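Making the bed properly, and what lives on it

I changed the bedding over to the summer set this week, which took longer than it should have, and a couple of people have asked me what we use. So this is a post about the bed. If you came for the garden, there will be more on that when something ripens.

The basics are a white duvet, light grey pillows, one fancy cushion and a pale grey runner across the foot. The headboard is dark brown and came with the bed. 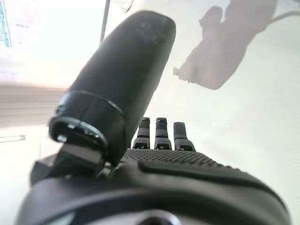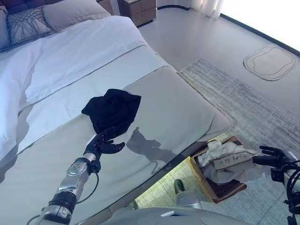
The runner

I was against the runner for a long time. I thought it was a hotel thing, a strip of cloth you take off at night and put back in the morning for no benefit to anyone. Then my neighbor Tincuța Ghiță gave me one she had bought for her guest room and never used, and I put it on the bed to be polite.

It stayed. The main reason is clothes. Anything I take off or plan to fold ends up at the foot of the bed, and I would much prefer it ended up on the runner than on a white duvet. Black clothes are the worst for this. They shed dark fuzz on white cotton and you find it for days. On the grey runner you hardly notice it, and when you do, you shake the runner out of the window and that's the end of it.

The one I have now has a slight sheen to it. The label says Siltex. It slides a bit toward the corner if you drag something heavy across it, like a suitcase, and then hangs lower on one side. I pull it back when I walk past and don't think about it more than that.

The duvet

The cover is from Dudska and I bought it last December, in the sales. It is plain white and it wrinkles. I ironed it once. It took most of an evening, and after one night it looked the same as before, so I stopped. These days I shake it from the foot end, let it drop, and leave the folds wherever they land.

If you have trouble getting the insert into the cover, turn the cover inside out, put your hands into the far corners, grab the corners of the insert through the fabric and flip the whole thing over. I resisted learning this for years. It takes 2 tries the first time and after that it is quick. The cover has buttons along the bottom and I do up every other one.

I wash it at a normal warm setting with nothing else in the machine. With other things in there, the small items crawl inside the cover and come out in a wet ball. I once found a dish towel in there a week later, after I had already put the cover back on the bed and slept under it.

The pillows

The square cushion with the crossing cords was a market find. I like it very much to look at and it is terrible to lean on – you get the pattern on your cheek. It goes on the chair at night. The plain grey pillow is the one I read against, and it has gone a bit soft on one side from that. I might replace the filling before winter. Teltulon sells the inserts separately and the size is a standard one, so it should be easy.

The bedside table

This is a Powell, light colored, with a drawer. It was part of a pair but the other one didn't fit through the space by the closet, so it went to my sister, who keeps seed packets in it. Mine holds a book, earplugs, hand cream and a great many hair ties. I cleaned the drawer out while I was changing the sheets and found the spare key to the bike lock, which I had replaced in spring.

The clothes problem

I still haven't solved this one. The things that have been worn once and aren't dirty have no proper place in this apartment. They aren't clean enough for the closet and they don't need washing. I tried a hook on the back of the door, but everything on it slid into one heavy lump and the door stopped closing. I tried the chair, but that is where the cushion goes at night.

So for now they go on the runner, and before bed they get folded or they go in the wash. Next I want to try a narrow rail on the wall by the window, if I can find one that doesn't need big holes drilled. The landlord is relaxed about small holes and not at all relaxed about large ones. If you have a rail you like, leave a comment with the width of it.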